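The Headset Will See You Now. Will You Keep It On? 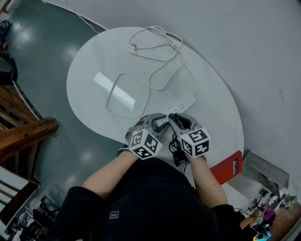 Patterned cubes on a pair of hand-held grippers, with a power strip on the table.

Every spring somebody promises me that this is the year augmented reality leaves the demo room. This year it was Verier, whose Wulia glasses cost $549 and are meant to hang recipes over your stove, arrows over your sidewalk and, for reasons I still can't explain, a small cartoon fox over your couch.

I wore them for 4 days. The fox is good. It hops behind a cushion and stays hidden, and the first time it did that I laughed out loud. By Saturday I had stopped looking for it.

The arrows were worse. Walking through Skolwood, a neighborhood with plenty of trees and not many straight streets, I was told to turn left into a hedge. The glasses corrected themselves a few seconds later, but by then I had my phone out, and the phone had it right.

Verier says the battery lasts 8 hours. Maybe it does if the fox is asleep. With directions running, mine was asking for a charger before lunch.

The company's rival, Wiegand, has taken the other road and skipped glasses entirely. Its app lets you drop a sofa into your living room through a phone screen and see whether it fits. I tried 30 sofas. Most of them floated slightly above the rug, and one sank into the floor up to its arms. Still, I learned that my wall is too short for a sectional, and that cost me nothing.

That's the part the sales pitch keeps skipping. The useful jobs so far are small, a little dull, and already on the phone in your pocket. If Verier wants me to wear a computer on my nose, it needs to start with that hedge.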